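Zirero Forum > Kitchens & Worktops > Grey marble, what do you all leave out on it?

nipon_p
Morning all. We've got grey marble with white veins and I love it, but everything ends up on there, the shopping included! Do you clear yours or live with it? 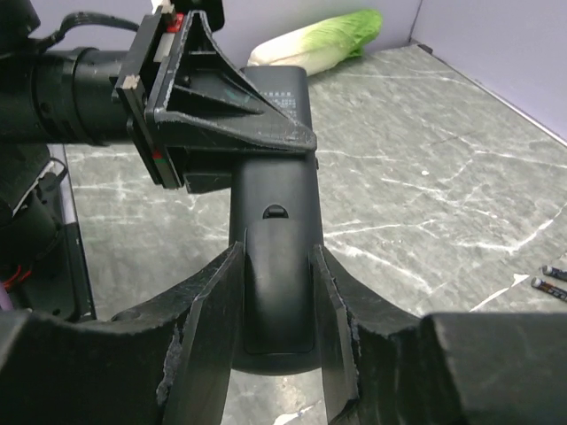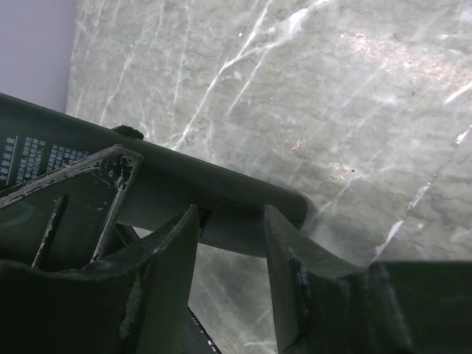 I say veg straight in the fridge and anything plastic or electrical in a drawer. My other half says a worktop is for putting things on (and we did pay 3800 for ours).

aigars_l
With your other half, sorry. A cabbage can sit out till teatime.

MudassarK
Disagree! Ours got a ring from a cut lemon within two weeks. Wipe it and clear it every night.

aigars_l
Lemon, yes. A cabbage isn't a lemon, Mudassar.

nantana_i
What sealer are you using, Nipon? Ours was last done in August.

Related threads
Sealing marble at home
Vernberg drawers, any good?
Pale lavender paint in a kitchen

Contact us | © Zirero Forum | Back to top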